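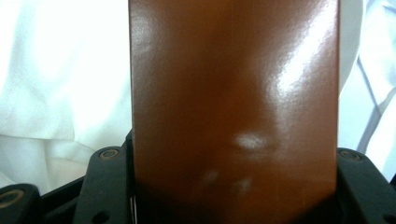 Shiny or see-through? How light plays with the things around us

Have you ever wondered why you can look straight through a window but not through a door? It's all down to light, and light is brilliant stuff!

Light zooms out from the Sun or a lamp and bumps into everything in its way. Then one of these things happens.

It bounces off
Smooth, glossy things send lots of light back in the same direction, so you see bright patches on them. Tilt a shiny brown box under a lamp and watch the bright bit slide about. The colour seems to change too, from orange to dark brown!

It gets soaked up
Black things swallow most of the light that hits them. That's why a black T-shirt gets so warm in July.

It goes straight through
Things that let light through clearly are called transparent. Clean water is transparent, and so are glass and some plastics.

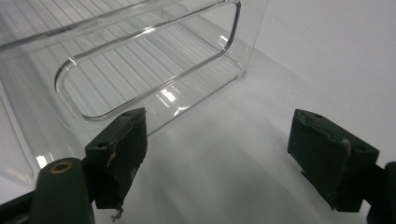

Clear plastic lets the white behind it show through.

But wait, there's an in-between! Tracing paper lets light through but jumbles it up, so you only see blurry shapes. We call that translucent. Things that block light completely are opaque, and they make the darkest shadows.

Wow fact: the lamp in the old Ferkness lighthouse stands behind a ring of 118 pieces of glass, which bend the light into one strong beam.

Try it yourself!
You will need a torch, a white wall and 2 sheets of tracing paper.
Make the room dark and shine your torch at the wall.
Hold up one sheet in front of the torch. What happens to the bright spot?
Now add the second sheet. Is it dimmer?
Swap the paper for a book, a jam jar or your own hand, and see which makes the best shadow!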